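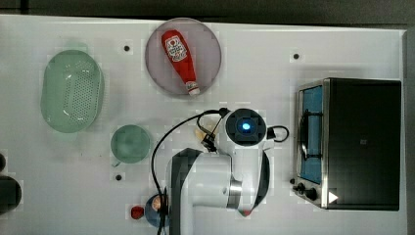

Can It Do the Dishes Yet? Kitchen Table Gallery

Quick gallery this time, I'm behind on everything. The question people keep mailing in is the same one as last year: can a machine do the boring stuff at home or on a shop floor yet. Fold, stack, wipe, put the ketchup away. Short answer from me, a bit. Slow. With somebody nearby.

The picture at the top is the one to look at while you read. One white arm, one tabletop, a plate with a ketchup bottle lying on it, a colander, a toaster oven off to the right. Notes below are in the order I scribbled them, so sorry if they jump around.

The bottle
Red plastic, white flip-top cap, lying diagonally across a pink-ish plate. For you and me that's nothing, grab it and go. For an arm it's a round thing on another round thing, and both of them can slide. Bottles on their side are still where I see the most fumbles – more than cups, more than bowls.

The colander
Light green, oval, lots of tiny holes. Easy to pick up if you go for the rim. Flared rims are a gift. I'd put colanders in the "nearly there" pile, as long as they're empty. Full of wet pasta, ask me again in a few years.

The toaster oven
Glass door, wire rack inside, two black knobs. Doors are the big one for me. Pull, follow the swing, don't yank the whole oven off the table. Teodor Krawczyk, who reads these before they go up (mostly), thinks doors are solved. We disagree. I've watched one try the same door 7 times at the Prestar open day and get it 4 times. He says thats a pass. I say not if it's my oven.

The small stuff
Blue bowl with a little orange-tan something in it, and a small red round thing next to it that looks like a tomato. Soft food is its own problem. Squeeze too little and it drops, too much and you've made sauce. Same goes for the pale green cup with its short little handle – which way is the handle facing, and does it matter? Depends on the gripper.

Shop floor vs. home
Tulora sorts trays with arms all day and it works fine. Same trays, same spot, same light. Your kitchen isn't like that. Mine has mail on the counter and a cat. Jarosław Grabowska at Tokarz told me in May that they give a new chore almost 20 tries before they'll even talk about it, and they still move the plate back by hand between goes. That's the part the videos skip.

So, where are we
Picking up one hard thing from a clear table: yes, usually. Clearing a real table after dinner: no. Loading and unloading an oven: depends who you ask, see above. Stunik keeps promising me a look at their dish setup, if it happens I'll post it.

Two people asked about price. Don't know, they won't tell me either. More pictures when I get thru the backlog. Mail me if you have a chore you want on the list, I've got laundry, litter box and bed-making allready.

Posted August 2024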